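Posts by Maja Cieślak
August 2026

1/
A little thread about my kitchen, since so many of you were kind about the last one and asked whether I ever got the counters under control. Short answer: no! Longer answer follows, so put the kettle on.

2/
We've been in this apartment for eight years and I still don't have enough places to put things down. I used to blame the cupboards. Then my friend Sosina came for lunch, watched me move the same bowl over and over, and said very gently that maybe I just own a lot of bowls.

3/
She's right, of course. I counted the bowls that evening, with my tea going cold beside me, and there were 20. For a household that mostly eats toast and fruit! Some are from my aunt Grażyna, who cannot pass a market stall without buying something round, and I love her for it, so those stay.

4/
My new rule is that anything I reach for while cooking gets to live out in the open, and everything else has to earn its spot. Steel bowls stay. The cutting board stays. Mangoes stay until they're eaten, and in August that doesn't take long in this house.

5/
The red stool lives underneath, where I can hook it out with one foot when there's a lot of chopping to do. I've had fancier stools — a tall one from Skolwood that wobbled from the first morning — and I keep coming back to the plastic one.

6/
A few from the kitchen, bowls and all:

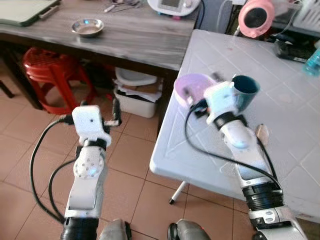
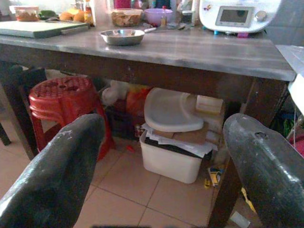
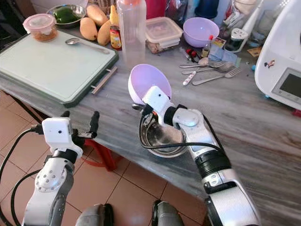

7/
WHAT'S NEXT
The snacks. I'm fond of a clear container, I like to see how many crackers are left before I promise anybody any, but I've collected so many shapes that no two of them stack. Igor has offered me a matching set he never uses, and I've said yes before he can change his mind.

8/
Then the jars along the back. I'm going to take every one of them down, wipe underneath, and only put back what we've opened this month. I've given myself 90 minutes for it, with the radio on and a mango for afterward.

9/
If you have a good way of storing lids, please tell me in the replies, I read every single one (even the very long ones — especially those). Sosina stands hers upright in a dish rack and I'm tempted to copy her.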